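Small Hangers, Big Fans: Arroyo's Sock and Key Corner Is a Hit

By the Flasmont Local Desk | February

57 shares | 8 comments

Lost socks and wandering keys, your days are numbered! The Muvlow hall in Arroyo has opened a hanging corner this month, and people around here are already smitten with it. The idea is about as simple as it gets: take the little things that pile up by the door and in the laundry, and give every one of them a hook or a clip. Keys go on a cream plastic rail with a row of hooks underneath, and there's still room for the odd ring or tag.
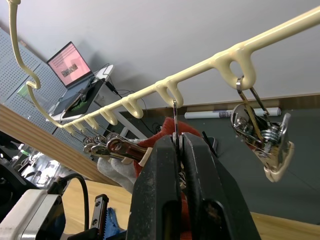

Socks get the star treatment

The sock table is where visitors linger, and we can see why. Blue ones, brick-red ones and a gray one share the pale wooden tabletop, with a pole above it and the sweetest cloud-shaped hanger dangling from a wire. Small clips hang from the loops along its bottom edge, just the right size for an ankle sock. 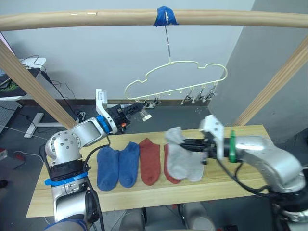

Socks at the table, with the cloud hanger and its clips overhead.

Clip hangers are nothing new, of course, but seeing one at eye level does make you want to run home and empty the dryer (we did!). The Ruletti housewares shop down the street has had around 2547 visitors since the corner opened, and plenty of them went in asking for clips. 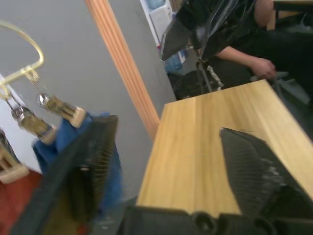
A second session on small-space drying is planned for next month, starting at 2 in the afternoon. Entry is free, and you're welcome to bring your own odd socks.

Comments

sockdrawer_az: I NEED that cloud hanger. Is it sold in other colors?

hilltop mom: Went with my kids and they came home and sorted the whole basket. Please do this every month

twokeys: Put up a key rail last week, best thing by my front door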